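Section 4. Setting Up Your Council and Its Members

Welcome back, and thank you for sticking with the Stemar Council Records guide this far. By now you should have the program installed and your clerk's account working. In this section we'll build the council itself: the seats, the people who fill them, and the terms they serve. Set aside an hour or so for it, and keep a copy of your charter close by, as you'll be looking things up more than once.

4.1 Create the seats first

A seat is the office, and a member is the person who holds it for a while. Stemar keeps the two apart so that your voting history stays in one piece when a new council is sworn in.

1. From the main menu, open Governing Body and choose Seats.
2. Click Add Seat and type the name just as your charter gives it (Ward 3, At-Large A, and so on).
3. Set the term length in years.
4. If the presiding officer votes only to break a tie, check Tie Vote Only.
5. Click Save, and repeat until every seat is in the list.

Note: Leave vacant seats in the list. A vacant seat still counts toward the full membership in most charters, and your quorum will come out wrong without it.

4.2 Add the members

1. Open Governing Body and choose Members.
2. Enter the member's name as it should appear in the minutes.
3. Pick the seat from the drop-down list.
4. Enter the date of the oath, which may be different from the date of the election.
5. Click Save.

If you are bringing in older records from Postar, you can skip the typing and use Import instead. The import takes up to 700 lines at a time, so a long history will need to go in as several files. The town of Stestwood had 536 past and present terms to bring over, and theirs went in on the first try, middle initials and all.

Caution: Do not delete a member who has resigned or lost a seat. Open the record, choose End Term, and enter the last day served. Deleting takes the person's votes out of the minutes too, and getting them back means restoring from a backup. 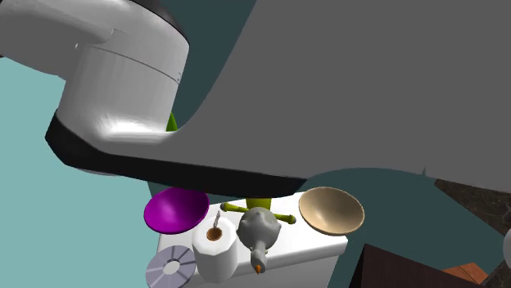
4.3 Set the quorum and voting rules

Now for the part that causes the most phone calls, so let's take it slowly. Stemar needs to know how many members must be present before business can begin, and how many yes votes it takes to pass each kind of item.

1. Open Rules and choose Quorum.
2. Select Majority of All Seats or Majority of Seated Members. Your charter will say which — please don't guess.
3. Open the Voting tab and set a threshold for ordinances, resolutions and budget changes.
4. For anything that needs a two-thirds vote, choose Supermajority from the list.
5. Click Test Rules. Try it with one member absent, then with two.

Note: Error 117 during the test means a seat has two members with overlapping terms. Go back to 4.2, find the outgoing member, and check the last day served.

4.4 Print the roster and check it

Choose Reports, then Council Roster, and print a copy. Read it against the oath book line by line, and have someone else in the office do the same if they can spare the time. Small slips in spelling are easy to fix now and a good deal more bother after the minutes have been approved.

If your council uses the Rathnayake voting panels, leave them switched off until the roster is right, then turn to page 82 for pairing.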